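Keeping Motorcycles, Mopeds and Bicycles Secure at Home
Household tips from the Warnurwood Residents' Safety Office

Motorcycles and mopeds are most often stolen from the place where they are normally kept. A thief who knows that a machine stands on the same drive each night has time to plan, and a light motorcycle can be lifted into a van by two people without the engine being started. The advice on this page is intended for householders with a garage, shed or shared yard. Much of it applies equally to bicycles and garden machinery.

Locks and chains

A steering lock should not be relied upon by itself. Fit a disc lock to the front wheel and pass a hardened chain through the frame and rear wheel. A chain passed through the front wheel alone can be defeated by removing the wheel. Keep the chain as tight as possible and clear of the ground, where it is easily struck with a hammer or held in the jaws of bolt croppers.

Keep locks clean. Grit in the barrel is the usual cause of a key that will not turn, and a lock that is awkward to use soon stops being used. Brush the keyway out every 3 months and apply a dry lubricant. Oil attracts dust and is best avoided. Wipe any excess from the casing with a soft cloth before the lock is put back on the machine.

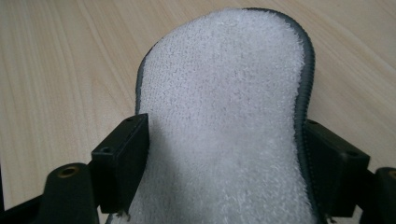

Ground anchors should be fixed into sound concrete, at least 50 mm from any edge or crack, and further if the maker's instructions say so. Block paving and tarmac do not hold an anchor well. Where the floor of a shed is timber, the anchor may be set in a concrete pad cast beneath it. Residents of the Brastent estate should obtain written consent from the estate office before drilling into a shared floor.

Garages and sheds

Up-and-over doors are commonly forced at the bottom corners. Fit 2 additional locking bolts, one on each side, and check that the handle is not loose. Shed hinges should be secured with coach bolts, with the nuts on the inside. Ordinary screws can be removed in moments with a hand tool. Cover windows with a blind or frosted film - a thief is less likely to force a door without knowing what is behind it.

Put ladders, spades and bolt cutters away at the end of the day. Tools left in the garden are frequently used to break into the building beside them.

Keys

Keep vehicle keys out of sight and away from the front door and letterbox. Spare keys should be stored separately from the registration papers. If a key is lost, have the lock changed promptly, and do not attach a label bearing the house number to any key ring.

Marking and records

Mark the main parts of the machine as well as the frame. Panels, wheels and exhausts are often sold separately, and a marked part is harder to pass on. Write down the frame and engine numbers, the make of each lock and the number stamped on its key. Keep one copy indoors and another with a relative. Dated photographs of any scratches or unusual fittings are also of use.

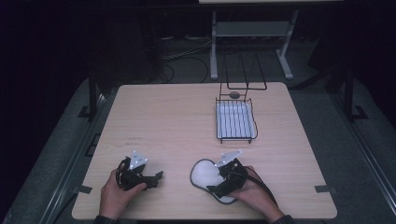
Should a motorcycle be covered if it is already kept in a locked garage?

A plain cover is still worth using. It hides the make and model when the door is open, and it takes time to remove. Choose one with eyelets so that the chain can be passed through it, and let a hot engine cool fully before the cover goes on.

If a machine is stolen

Report the theft to the police without delay and have the registration and frame numbers ready. Do not touch the remains of any lock or chain, as these may be examined. Tell the insurer on the same day where possible. Should the machine later appear for sale, pass the details to the police - do not arrange to meet the seller.

Property marking kits may be borrowed from the Womari Road office, Room 233, during normal opening hours. Kits should be returned clean and complete.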